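Hand swap week, part two

Quick one tonight. Well, meant to be quick. Still getting mail about the gripper post from February so here's the follow-up I promised – five-finger hands on both arms, old two-jaw grippers in a drawer. I've been at it most evenings and have opinions now.

What I was running before

Plain parallel jaws from Wiltari, 800 dollars for the pair, which in this hobby is cheap. Open, close, done. Never once crashed. Ugly rubber pads I glued on myself. Picked up blocks all day long. Couldn't do anything with a thin flat thing unless it was facing exactly the right way, and that's what finally got me shopping.

Tried one of the Munteanu three-finger ones in between, on loan. Strong. Way too strong, I cracked two plastic boxes with it before I found the force limit setting (page 147 of the manual, thanks). Sent it back. If you're moving bottles or tools, get that one and stop reading.

The hands

Bought used, from a lab sale over in Iltarcombe. Drove out, paid cash, drove home with them in a cooler bag on the passenger seat. No paperwork. One finger on the left hand clicks when it curls. Been clicking since day one and it hasn't gotten worse so I'm leaving it.

Mounting was fine. Bolt pattern matched, I was amazed. Cabling was not fine. Every wrist turn wants to eat a cable. First night I pulled a connector clean out of the left wrist and spent an hour looking for a software bug. It was on the floor. Now I run the thick cable high with lots of slack and hold the thin one on the upper arm with a strap. Works so far. Looks terrible.

Controller

Using the Lundutent box for both arms. Tried driving the hands off my old board first, 300 updates a second was the best I could get and the fingers shook. Bumped it to 500 on the new box and the shaking stopped. Could be the rate, could be the better power supply, I changed both at teh same time like an idiot. Will go back and test one at a time. Probably.

One gripe – the box remembers the last finger pose on shutdown and goes right back to it when you power up. Keep your own fingers clear. I did not.

The test

Nothing fancy. Taped off a work area on the table, small block, thin black piece standing on its edge. Left hand pinches the thin piece, holds it upright, lets go, does it again. Right hand waits open out of the way. Then swap sides. The old jaws would knock the thin piece over about half the time I even got near it, so that was the thing to beat.
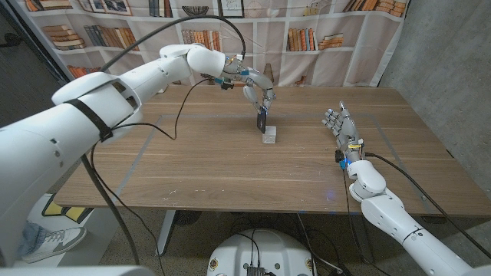

So how did it do

Better than the jaws. Slower, though. A lot slower. Fingertip pinch is lovely when the approach is straight down and gets sloppy as soon as the wrist is tilted, because the thumb comes in late and shoves the piece sideways. I can hide some of that by closing the thumb first and letting the fingers come to meet it. Feels backwards but the drops went way down.

Block pickup is actualy worse than before. Too many fingers wanting in on a small thing. I ended up telling the last two to stay out of it.

Right hand is the better of the pair, cleaner motion, no click. Wish I'd put it on the left arm where I do most of the work. Not swapping them now, see cable section.

The cameras

Not much to report. Overhead one is useless for pinching, the hand covers everything right when you need to see it. Moved most of my attention to the view from the head and that's plenty for this. Want to try a lower side view next, down near table height, see if the fingertip contact shows up any better.

Would I buy them again

At the used price yes. At the new price no way. If all you pick up is blocks, keep your jaws and spend the money on a decent controller.

Next up is soft stuff. Cloth, a sponge, maybe a bag of rice if I'm feeling brave. Also need to redo the strap, it slides down toward the elbow after an hour or so and I keep shoving it back. If anyone has a cable clip that works on a round shell without screws, leave a comment. Velcro's been tried.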